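Grinarar: second print run and changes to import orders

The second print run of Grinarar has arrived at our Cloltach warehouse. It amounts to 4,000 copies, all of the physical edition for handhelds, with English and French text on the cartridge. Pre-orders placed before October are being packed first, in the order they were paid for. The remaining stock goes on open sale once that queue is cleared, with a limit of two copies per customer.

Copies from the first run and the second run are the same software version. The only difference is the spine number, which has moved from 12 to 66 because the publisher has merged its two catalogues. Save files carry over between the two.

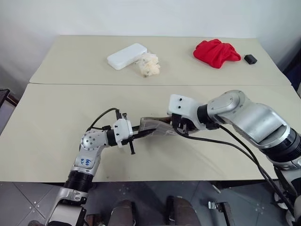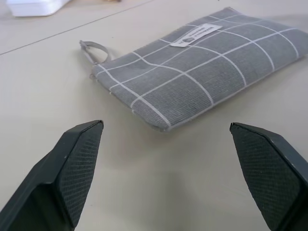

Import orders from Nanard now travel without the outer card sleeve unless you ask for it at checkout. Maya Zoubi, who handles returns, found that most damage claims last year were for creased sleeves, while the game case inside was fine. Sleeves are now sent flat in a separate envelope, and the case is wrapped in thin, see-through plastic sheet much like the brownish piece held between the two arms in the first picture, though ours is clear. The wrap counts as packing and can be removed without affecting a return -- the publisher's own seal can't.

Pattinasarany, the soundtrack disc, is delayed at the pressing plant. We have 400 on order and will not charge cards until they are in stock. Orders that combine the disc with a game will be held unless you choose split delivery, which adds a second postage charge.

Region queries should go to Costel Mladenović through the contact form. Please include your order number and the model of your console.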